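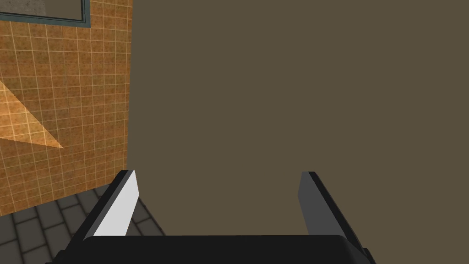 Last changed: October 2022

Futia sim runs - pre-run and post-run checklist, wrist view policy

Fill in before every batch. Comments under each item are from the last pass. If you change a setting, write it down here and not just in the chat.

1. Scene loads with wall and floor textures
OK. Orange tile wall, gray floor tiles, both with grout lines. If you get flat gray everywhere, texture path is wrong. Fix and reload, don't run.

2. Big flat surfaces
Comment: olive-brown panel has no texture at all. Left as is for the baseline batch. Depth guess from the Tasley encoder gets shaky on plain surfaces at close range, that's the whole point of the test. Do NOT add a pattern to it to make the numbers nicer.

3. Gripper open at start
OK. Fingers apart, nothing between them. Check at frame zero, not after the first action.

4. Wrist camera pose
OK. Both fingers and the top of the body in view. Pose file is shared with the Jisstead branch, so if someone edits it there it changes here too. Needs its own copy. Still open.

5. Lighting
Partly OK. Sharp patch of light on the wall, left side, and the left finger face comes out nearly white while the right one is dark gray. Fine for the baseline. For the random light batch check that the seed realy changes - in July two batches came out with the same sun angle and we lost both.

6. Collision shapes
Not checked this pass. Finger tips are simple blocks, should match the visual mesh. Somebody run the overlay before the next batch.

7. Episode count and length
64 episodes per setting, 3000 steps max each. Timeouts count as fails. Don't drop them.

8. Seeds
Three seeds per setting. Write all of them in the log, also the ones that crashed.

9. Success test
Changed. Old test passed an episode if the gripper touched the target at all. New one wants a hold at the last step. Results from before the change can't go in the same table. Panicker numbers need a rerun, all of them.

10. Close range stop
FAIL. Policy kept driving forward with the panel filling most of the view. Contact flag fired late in 2 of the settings. My guess is the encoder sees one flat color and reads it as far away. Try:
- feeding the last few frames in, not only the current one
- joint force as an extra input
- lower speed cap (last resort, hides the problem)

11. Control run with textured panel
Done, one seed only. Stops were earlier and cleaner. Not enough to claim anything yet, need the other seeds before it goes in the writeup.

12. Logs saved
OK. Video, actions, contact flags. Disk is getting full, move the July stuff off first.

13. Config copied next to results
Missed on the first batch, added by hand after. Script should do this. Open.

Sign off: baseline batch OK to use for items 1 to 3 and 7, 8. Hold anything that depends on 9 or 10 untill the rerun is in. Collision overlay before anything else.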